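Sturnmont fabric panel with rail – blue

Shop > Storage > Panels and rails 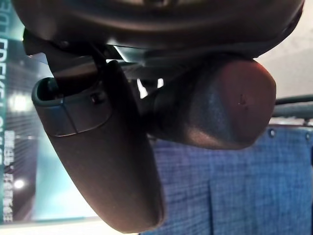
Blue panel, fine check weave, metal rivets on the top edge and the dark rail above.

Fabric front for open shelving, low cupboards with no door, the gap under a worktop. Comes with its own rail. Blue only at the moment, the grey is finished and won't be back before next season, if then.

Sold by Sutano. Made up in the Pap workroom, packed and sent from the shop.

What it is

A panel of blue cloth, woven in a very small check. From across a room it reads as plain blue. Up close you get the texture. Medium weight, hangs straight once it's been up a few days. Folds pressed in from top to bottom so it doesn't sit like a flat board. The folds are pressed and not sewn, so they soften with washing. Some people like that. If you don't, iron them back in while the cloth is still damp.

Metal rivets along the top edge. These are what take the strain, the cloth itself isn't pulled. Please don't unpick or drill them out, we've had a couple sent back like that and can't do anything with them.

Rail is metal, dark finish, matt. Goes across the opening above the panel. Fixed with brackets at each end, brackets in the bag.

Sizes

Width 81 cm, standard. Drop 40 cm for the short panel, longer drops made to order, ask first.

Measure the opening and not the shelf. They are often differnt, specially on older units where the sides lean in a bit. Measure top and bottom and use the smaller one.

Rail can be cut down with a hacksaw. File the end after. A cut rail can't come back, sorry.

In the bag

Panel
Rail
2 end brackets
Screws for wood
Hooks, already on the rail
Fitting sheet (one side English, other side Hungarian)

No wall plugs. If you are going into plaster or brick get the right ones for your wall.

Fitting

Hold the rail up in the opening and mark the brackets in pencil. Check it's level. Pilot holes, then screws, hand tight to start with. Hang the panel before you do the final tighten – easier to see if it's dropping at one side. Then tighten.

If the panel brushes the floor or the shelf below, move the brackets up. There is a bit of play in the slots but not much.

Takes one person if the opening is at a sensible height. Under a worktop you'll want someone to hold the torch.

Washing

Take it off the hooks. Leave the rail where it is.
30 degrees, inside out, with other blues for the first 2 washes. The dye does give a little.
No bleach, no tumble dryer. Dry it flat or over a line.
Dry the rivets with a cloth after washing, don't leave them sitting in a wet heap overnight.
Warm iron, go round the rivets and not over them.

Rail just wants a damp cloth. Cream cleaner will scratch the finish.

Not for

Outdoors. Shower rooms. Anywhere near a hob, a heater or an open fire – the cloth is not treated. It's a cover, it won't hold weight, so no pegs or pockets hung off it. Children swinging on it will have the brackets out.

Will it fit the Skullemier unit?

Asked nearly every week. Yes on the wide one, with the rail cut down slightly. No on the narrow one, the uprights are too thin for the screws. Dénes Kerekes in the workroom has been looking at a clip bracket for the narrow unit. Nothing to order yet.

Spares

Hooks, brackets and rails sold separately. Panels also sold without the rail if you already have one of ours up. The old round rail from before the change takes the same hooks. The old flat one doesn't.

Rivets can be replaced if one pulls out. Send the panel back washed and dry, with a note in the bag saying which one. Put your name on the note, not just the box. Piroska Kerekes does the repairs, allow a couple of weeks, longer in August when the workroom is shut for part of it.

Comments from customers

"Bought it for a bookcase in the hall that was all shoes and chargers. Much calmer now. The blue is a touch darker than I thought but I have got used to it." – Nga Ninh

"Rail fine, screws a bit short for my old pine unit so I used my own. Cloth is nice and heavy." – Valter Engebretsen

"Second one of these. First has been washed I don't know how many times and the colour has gone softer, so the two don't match side by side. Buy both at once if you want a pair." – Edit Borbély

She's right about the pair. Different dye lots as well, so order together and put a line in the notes box and we'll pick from the same roll.

Delivery and returns

Goes out rolled in a long carton, rail down the middle. Please don't cut straight through the tape with a knife, the cloth is directly underneath. Returns unused and uncut, in the carton, with the hooks. Made to order drops can't be returned unless there is a fault.

Cloth swatches free, one per houshold. Email with your postal address.

Page updated Aug 24, 2020. Drops and fitting notes changed, everything else as before.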